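My gouache dries chalky and cracks on the second layer, what am I doing wrong?

Posted in Paints & Brushes

I picked up a 14 tube set of Stougaard gouache in February and I love the colors, but every time I go back over a dark area it dries with this dusty look and then little cracks show up. I'm working in a Condwood mixed media pad, the heavy one. I've tried more water, I've tried less water, I even tried a hair dryer (bad idea, it got worse!). My sister uses the same set and hers looks like velvet. Is it the paper, the paint, or me?

pennyroyal_k

Cracking is almost always paint that's too thick. You want it like heavy cream. Squeeze some out, add water a few drops at a time and mix way longer than you think you need to. Also go easy on white in your darks, that's where a lot of the chalkiness comes from. I do one thin coat, let it dry all the way, then one creamier coat with a soft flat brush and I don't scrub!

If it's still cracking, a tiny drop of gum arabic in the puddle helps. I use the Teltia one. Tiny, though, or it dries shiny and sticky.

1647marten

buy better paint lol
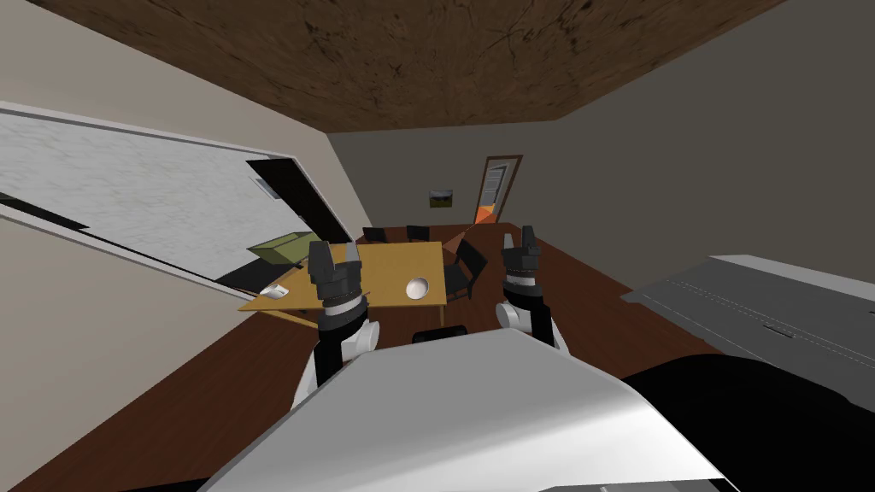

Oluf Baldursdóttir

I wouldn't toss the set, I've used Stougaard for years and it's fine. My guess is the paper. I had a Condwood pad that drank the water right out of my first layer, and the next one just sat on top like dust. Try the same mix on a scrap of hot press watercolor paper and compare the two once they're dry. I switched to Nosum blocks and my darks got a lot smoother, though they do cost more and I grumble every time. And skip the hair dryer, let it dry on its own.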